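Palside Forums > Home & Hobby > Sourdough and Baking

Topic: Rye starter on whole grain only – who's doing it?

girkari12
Jan 3, 2026
I switched my starter to 100 percent whole rye and wow, what a difference! It doubles overnight, smells like apples, and the loaves finally have that deep sour taste my grandmother's had. I feed it once a day, equal weights flour and water, and keep it on top of the fridge (the kitchen is freezing right now). Anybody else gone all rye?

Bomis
Yes! Two years now and I'd never go back. But equal weights is way too stiff for rye, in my opinion. Try 12 grams of old starter to 100 of flour and 120 of water. You want mud.

crustfirst
Have to disagree with Bomis. Stiff is better for flavor, and it forgives you if you skip a feeding. Mine went all of April in the fridge on one feeding and came back fine.

Bomis
Came back fine, sure, but how did the bread taste? Loose starter, warm spot, bake the next morning – that's where the apple smell comes from.

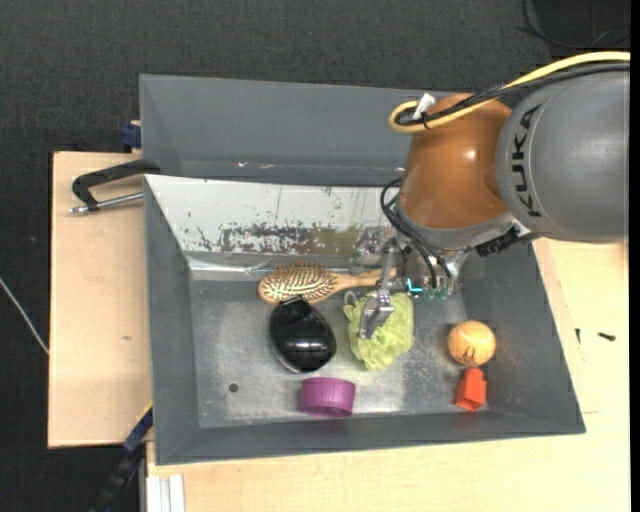
KUKA arm over the big gray bin

girkari12
Okay, I'll run both jars side by side! Same flour, same shelf. Which brand are you all using? I have a bag of Paulauskas medium rye left, but it seems kind of sleepy next to the whole grain.

oldtin
Medium is fine for the dough, just keep it out of the jar. And please don't bake the rye the minute it peaks, give the loaf a full day wrapped in a towel before you cut it. So worth it!

crustfirst
Agree with oldtin on the towel. Still stiff for me though. Post the crumb when you cut them, girkari!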